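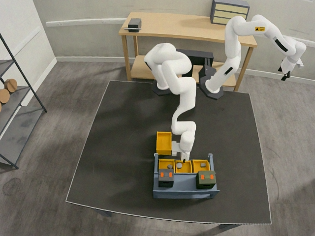
Reports > Grants > Prunosham > August progress report

Prunosham social media rights project: progress to the end of August

The grant pays for a plain-language guide to what happens when a company asks the public to post photos, jokes or memories under a hashtag and then reuses them. Work is on schedule except for the permissions survey.

We set out to read the promotion terms of 100 consumer campaigns and have finished 63. Most are short. In 30 of them the terms were posted only as a reply to the first message, where many people would miss them. Himex, the snack maker, changed its wording in August after customers complained, and we now hold both versions.

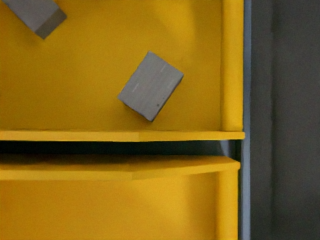
The survey is behind. Fukness, the video app we hoped to recruit through, closed its research inbox and has not said when it will reopen. We have moved recruitment to Kwak – a smaller network, with older users – and 8 people have completed the pilot. Two questions about account handles confused them and have been rewritten.

Spending is within budget. The legal review line is untouched and we would like to carry it into the next period, when the draft chapter on consent by reply goes to outside counsel.

Next steps are to read the remaining terms, open the full survey on Kwak and send you the first two chapters. We need your decision on the carryover before we book the legal review.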